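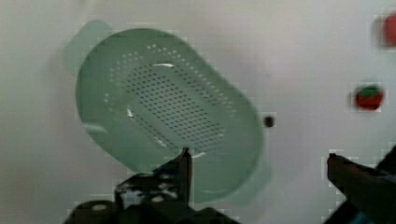 Witlow is a software package for planning and controlling the motion of robot arms, used mostly for picking up household things and setting them down again somewhere sensible. It grew out of an older planner called Jidard, and it still reads Jidard's configuration files, which has spared many a lab a long afternoon of retyping. The part people tend to ask about first is the grasp module, which looks through a camera near the gripper and tries to work out where two fingers might close. A mint-green colander with a tab handle at each end makes a lovely test for it, as the flat tabs offer an easy hold while the many little drainage holes and the shiny streaks on the plastic can leave a depth estimate full of gaps. Witlow fills in the smaller gaps and hands the larger ones back to the planner as unknown space, to be kept clear of.

Perception and planning run as 2 separate processes - a choice carried over from Jidard - and they talk through a small message layer named Boutros. The perception side sends object outlines 10 times a second. The planner doesn't wait for every one of them, and will happily finish a short move on slightly old information if nothing nearby has changed much.

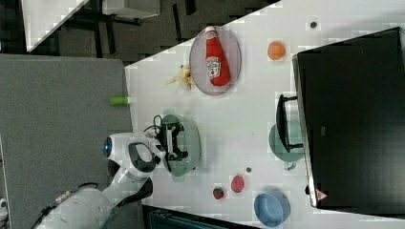 Crowded tables are handled by a tool called Grekley, first included in the September release. It sorts the objects in view by how easily each can be reached, then asks the planner for a path to the easiest one, and starts over once that object has been moved. Plates and bowls are treated as supports, so whatever rests on them is taken first. The regression suite that comes with Grekley holds 2,324 recorded arrangements, and nearly all of them can be replayed without an arm attached, a great comfort to anyone working from a laptop at home.

Version 2 of Witlow, dated 6 March 2021, rewrote the collision checker and dropped the old scripting console - still missed by some longtime users, who keep a patched copy going.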